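Home | Stays | Getting There | Opinion | Newsletter

October
By Áine Coughlan

The free breakfast should be allowed to die

I have now eaten the complimentary breakfast at the Jillargate on 10 separate mornings, and I would like to stop. I can't. It's free, and I was raised by people who took the sugar packets home.

You know the breakfast I mean. A waffle iron with a line. Eggs in one large piece. A juice machine offering orange and a second, paler orange. It closes at 9:30, so you set an alarm on your vacation and stand in a carpeted room in yesterday's shirt, waiting for a bagel half to come around on a little conveyor.

Of course it isn't free. The Jillargate charges $153 a night, and the Lammers, across the parking lot, charges less and gives you a key and a nod. The difference is a waffle. I have done this math more than once – usually in line for the waffle – and then booked the Jillargate again.

My friend Noreen Mac an tSaoi managed motels for years and she defends the breakfast with real feeling. Guests forgive a thin towel if they've been fed, she told me. They'll forgive the ice machine outside their door. Take away the muffins and they start noticing the grout.

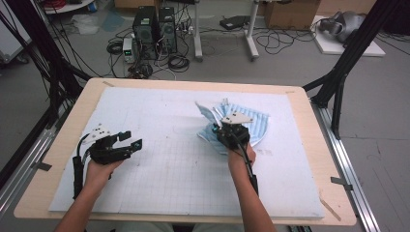

A face mask on a gridded board, with a gripper in each hand.

I believe her, and I think it makes my case. The breakfast is a bribe. The money going into those eggs could go into a window that opens, or a lamp you can read by, or a second pillow that isn't just the first pillow's apology.

On Friday I finally tried the Lammers. The room had a kettle, two decent mugs and a chair somebody had sat in before buying. I slept until 9:40, which at the Jillargate would have been a small disaster, and walked over to the Potitz bakery for an egg roll and a coffee. It cost me $7. I ate it on a bench, warm, at a speed of my own choosing.

So let hotels charge for breakfast, or skip it, and put the difference on the sign where I can see it. Some of us will grumble. I'll probably write the first letter. And I'm back at the Jillargate next month, God help me, because I have points.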